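Gilbert Housing List: Household and Furnishings
Subject: Re: single bed in the back room, mattress cover and where things go
Date: 22 June 2015

Replying to the list since two other people wrote to me off-list with much the same question.

> We are taking over one of the single rooms at Gilbert and I have
> not furnished a single before. The bed came with a padded
> headboard but it isn't bolted to anything, it just leans. Is that
> how it's supposed to be? Also the quilted cover keeps riding up at
> the corners, and I don't know whether to put a regular sheet over
> it or leave it. Last thing, there is a long bolster and a regular
> pillow and not enough bed for both. What do the rest of you do?

On the headboard. The ones we got through Vastow in January have no brackets. You can buy brackets, but the holes on the metal base don't line up with every headboard, so check before you pay for them. In my building we stand the headboard against the wall and push the bed up to it. The mattress holds it. If the floor is tile the base will creep over a few weeks, and then the headboard starts to tip when you sit up against it. Rubber cups under the legs fix most of that. Felt pads make it worse.

The room I set up last is done this way, bed against the wall on the long side, gray pillow in the corner at the head, bolster lying along the wall.
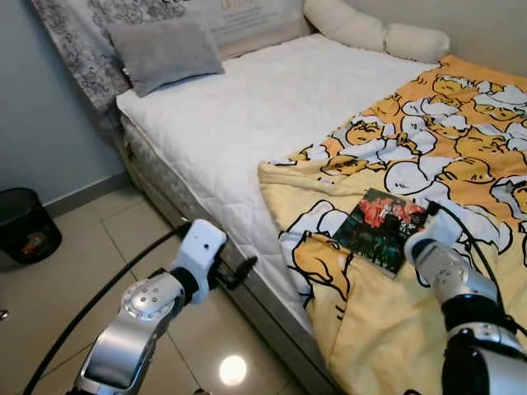 With the bolster on the wall side you keep the use of the mattress, and it doubles as something to lean on during the day. If you put it across the head together with the pillow you lose too much length, and a tall person ends up with their feet over the end. I would not store it under the bed. It picks up dust there and you will forget you have it.

On the quilted cover. There are two kinds going around on this list and they behave differently. One is a flat pad with elastic straps across the corners, and that is the one that rides up. The other has a full skirt like a fitted sheet. If yours is the strap kind, turn the mattress up at the foot and cross the straps underneath before you let it down. It takes a second person if the mattress is heavy. After that it stays put until laundry day.

Should a sheet go over it? For sleeping, yes. The protector is there to be a layer you don't have to wash every week. For a room that is standing ready and not in use I leave the protector bare and put the sheets folded in the closet, so they are clean when somebody moves in. A blanket on top is enough to keep the dust off the part people look at.

About blankets, the printed ones are fine. Somebody wrote last winter that we should only buy plain colors so everything matches. I disagree. The cartoon print blankets get used and the plain ones get left on the shelf. Fold the blanket back partway on the open side so the person can get in without pulling the whole thing off. If it hangs too far down at the foot it ends up on the floor and gets stepped on.
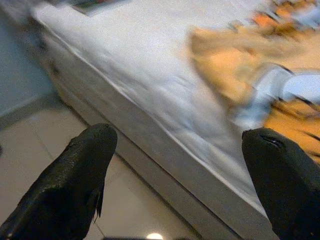
Clearance is the other thing to think about before you decide where the bed goes. Leave enough floor on the open side to get a mop along the edge of the bed and to change the sheets without climbing on it. I measured one of our narrower rooms and had 110 cm between the bed and the closet door, which was plenty. Less will do if the door slides.

Small things left on beds are a constant with us. Disc cases, chargers, socks. When you strip a bed, go over the blanket by hand first and shake it out over the mattress, not over the floor. A disc case that goes down between the mattress and the wall will sit on the base rail until the next time the bed is moved. We keep a shoebox in the hall closet for anything that turns up.

Prices, as that was the other off-list question. The Ploltum order for bases, protectors and pillows came to 1,039 with delivery. The headboards were separate. Wakport quoted lower on the bases but wanted us to pick them up, and we have no truck. If anyone in the north buildings wants to go in together on the next order, write to the list and not to me, so the quantities end up in one place.

I still don't have a good answer on washing the padded headboards. Upholstery foam left a ring on one of mine. If you have cleaned a printed fabric one without leaving a mark, please post what you used.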